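Stirstead trial, sorting station: pre-run inspection with comments

Task under review: tidying a desk drawer tray. The question for this sheet is whether the arm can be left to do it without a person at the stop button.

1. Fingers open and nothing held before start. PASS
2. Tray on the table and within reach. PASS. It sits at a slight tilt. Nazarenko software is meant to cope with that, so leave it.
3. Correct compartment free. PASS. The right-hand one is empty.
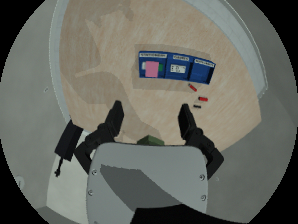 Ostap Vasylenko

4. Loose items clear of the fingertips. COMMENT. The small black one is close to the right finger. Approach slowly from above.
5. Labels readable. COMMENT. STATIONERY and GAMES are fine from the arm's side. The right-hand label is blurred. Do not rely on it for placing.
6. Grip force on small cylinders. FAIL in July: 2 drops in 73 picks. Retest at the lower setting.
7. Stop button tested from both sides. PASS 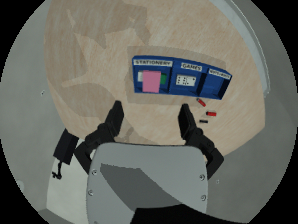

Item 4: three small cylinders still on the wood, right compartment empty.

8. Unattended running. NOT APPROVED. A person clears a tray like this in seconds and would notice a damaged battery. The Tundus controller has no check for that. Review after 3000 picks at Fullmont.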